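Workshop notebook, Wetholm sewing room
Jan 29, 2022
Sorting the fabric for the patchwork throw

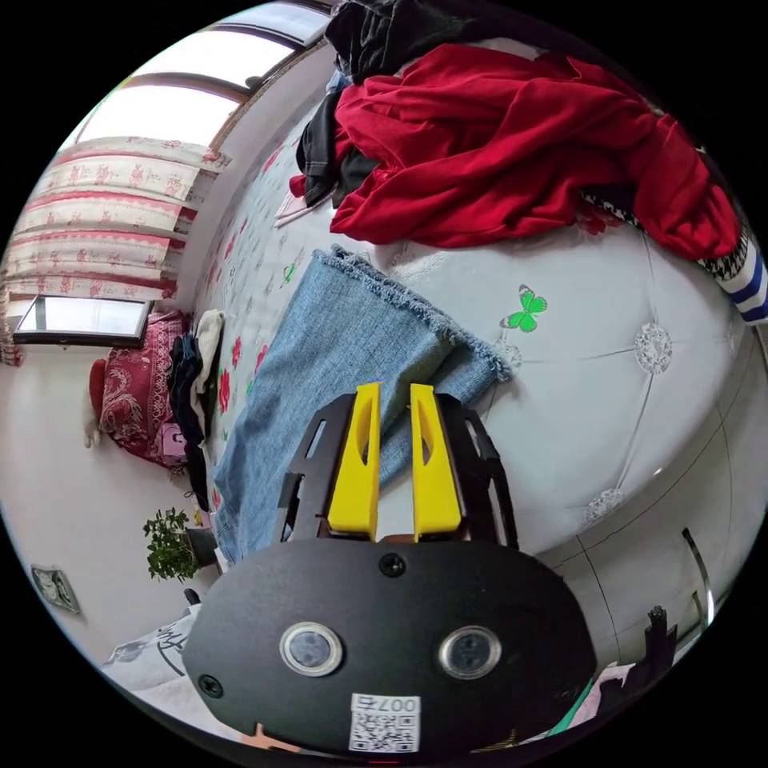 I had meant to start cutting this morning and I'm still sorting, which I suppose was always going to happen once I decided to do the sorting on a bed. The worktable at Danbridge is a better height, but a bed gives you room to spread and you can stand back and see what the colours are doing to one another. My back has opinions about it, all the same.

The denim is what the whole throw hangs on. It's the light blue, with frayed edges, and I'm very tempted to keep the fray and let it show along the seams (I know, I know, it sheds, and I shall be picking threads off my jumper until the end of February). If I do keep it I'll run a line of stitching a little way in from the edge so it can only fray so far. I tried that on the Kiralik cushions and it has held up well, even after a good many washes.

Red next. I'd forgotten how strong a red it is until I put it in the same company as the denim, and now I rather love the pair of them. It wants using sparingly, I think, small squares with plenty of something quieter in between. The black can do some of that work, though too much of it and the throw will look as if it's going to a funeral. I also like the blue-and-white stripe very much, and the houndstooth, but whether I like them side by side is another matter. Stripes and checks can be friends if there's a plain piece between them, so that's the rule for the first layout.

The dark clothes are a separate pile and should stay one. I haven't gone through them properly and I don't want anybody helpfully cutting into a thing that was meant for mending. Please ask me first!

The paisley blanket isn't for cutting either. I keep looking at it for the colours, that's all, and it did give me the idea of a red binding all the way round, which would pull everything together and hide my corners.

Notes on size, before I lose the scrap of paper. The finished throw is to be 2000 mm long, a bit generous for a single, but it's meant to be tucked in. Squares cut at 86 mm including the seam allowance. I did the sums twice and got different answers for the number of squares, so I'll do them again after tea and write down whichever comes up a third time.

The pattern is the old Schumacher one, with the pencil corrections. Ignore the corrections on the second sheet, they were mine and they were wrong.

Still to do: press the denim, wash the red on its own and see whether the colour runs, find the good rotary cutter, buy more white thread. I'd like a trial row pinned up before anyone else has a look, just so we have something to argue over.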